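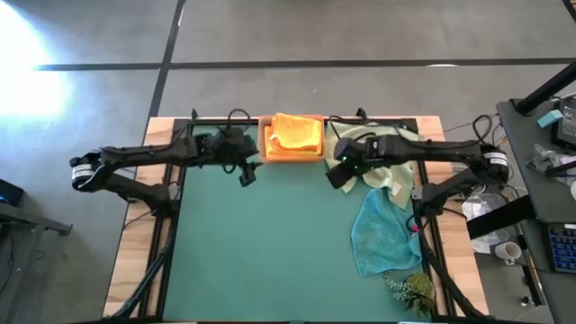

讣告别写得像履历

我有个毛病，看报纸先翻讣告版。年轻时在朋友面前不大敢承认，怕人家觉得我阴森，现在岁数到了，同龄人里十个有六七个跟我一样，就大大方方地看了。Hastcombe这边的周报，讣告登在倒数第二页，跟二手车和房屋出租挤在一块儿，我每个星期都是端着早饭看完的。

看多了就有意见。我最大的意见是：现在的讣告越写越像求职用的简历。某年某月生于某地，某年毕业于某校，某年入职某厂，历任什么什么，某年退休，育有几个子女。一路念下来，你知道这个人在哪儿上过班，可你要是在街上碰见他，还是认不出来。他说话嗓门大不大？吃面放不放醋？下雨天是高兴还是骂街？一个字都没有。

我知道写的人难。我自己写过，给我姨妈写的。人是头天夜里走的，第二天上午Siliņa殡仪馆的人就拿了一张表格来，让我填。表格做得挺周到，姓名、生卒、籍贯、学历、职业、亲属，一格一格排好，你填完了，他们帮你连成一篇文章。我那时候脑子是木的，有格子填简直谢天谢地，填完签字，稿子就送报社去了。等登出来我坐在厨房里看，看了两遍，没有一句错的，可那不是我姨妈。我姨妈在Plevorano的纺织品店站了大半辈子柜台，她能用手指一捻就告诉你这块料子下水缩多少，而且一定会告诉你，不管你问没问。她把顾客劝走的次数比劝买的还多，老板拿她没办法。这些，表格里没有格子呀。表格里只有“职业：售货员”。

所以我一直跟人说，头一稿别照着表格写。先坐下来，跟家里人随便讲，讲到有人笑出来为止，笑出来的那件事就该写进去。有人听了直摇头，说讣告是严肃的东西，写笑话不像样。我不同意！葬礼上大家聚在走廊里，十有八九在讲死者的糗事，讲得又哭又笑的，怎么到了纸上就非得板起脸来？板着脸的是公文。

还有个钱的问题，这个得说说。我们这份报按字数收费，100字以内一个价，超出的部分另算，加照片再加钱。我姨妈那篇不长，刚好卡在线里头，也是因为我当时一看价目表就心疼了。后来想想真是难为情，可是谁家办丧事不是处处花钱呢，棺木、车子、花、饭，哪一样都催着你当场点头，到了讣告这儿，总想着少写两句省一点。结果一省，先省掉的就是那些“没用的”句子，剩下的当然全是生卒年月和单位。我觉得报社在这件事上很不厚道。登个卖沙发的广告按字收费，行，沙发可以再卖一次。讣告给一段像样的免费篇幅，多出来再收钱，一份周报不至于就垮了吧？

有人会说现在可以放网上了，不要钱，爱写多长写多长。对，我也去看过。Plondero那个纪念网站，我有一阵子天天逛，最长的一篇有546行，我是真的一行一行滑下去的（网站在旁边标了行号，也不知道是什么用意）。写的是一位老先生，从曾祖父逃荒开始写，写到他得过的每一张奖状，连奖状的颁发单位都抄全了。我看完头昏眼花，对这位老先生还是没什么印象，只记得一句，说他晚年每天把邻居家的猫叫错名字，猫照样答应。你看，五百多行里我就带走了这一句。可见长短不是关键，给再多地方，有人还是会拿去抄奖状。

再讲讲用词。“因病医治无效”，这几个字我看了几十年，越看越别扭。病是什么病，家属不愿意讲，那就不讲，直接写“去世”好了，去世两个字很干净。偏要带一句“医治无效”，倒像在跟医院算账。还有“享年”后面跟“一生勤勤恳恳、任劳任怨”，我不怀疑有人真的任劳任怨，可是全镇的死人都任劳任怨，那平时跟我抢停车位、在邮局柜台拍桌子的都是谁呀？我外公脾气就坏，坏得出名，他的讣告是我舅舅写的，里面有一句“他不好相处，但他修好的东西没有再坏过”。当年亲戚里有两个人为这句话不高兴，八月里吃饭还拿出来吵。可现在大家能背出来的，也只有这一句。

当然也有不该写的。家里的旧账别写，谁没来探病别写，遗产更别写。我见过一篇，九个子女的名字里故意漏了一个，读报的人全看出来了，议论了半个冬天，那个没写上的孩子从此不去镇上的菜场买菜。讣告一登出来就收不回去，夹在别人家的剪报本里，几十年后还有人翻到。拿它出气，太狠了。我觉得尺度其实不难把握，坏脾气可以写，仇不要写。

至于要不要自己提前写好，我是赞成的，自己也动过手。去年冬天写了第一稿，写完一看，好家伙，生于某年，毕业于某校，历任……跟我骂了半天的那种一模一样。撕了。第二稿写得太俏皮，我女儿读完说不像我，像我想让别人以为的我。这话把我噎了好几天。现在那张纸夹在电话簿里，上面只剩三行字，一行是我做的红烧茄子，一行是我唱歌跑调，还有一行暂时不能给人看。

要是你家里最近正好也要写这么一篇，表格先放一边，到晚上再填。年份错了可以打电话去学校问，去单位问。她捻料子时那根手指怎么动的，只能问你们自己，而且要趁早问，过一两年，大家记得的就不一样了。

2001年10月20日，于Hastcombe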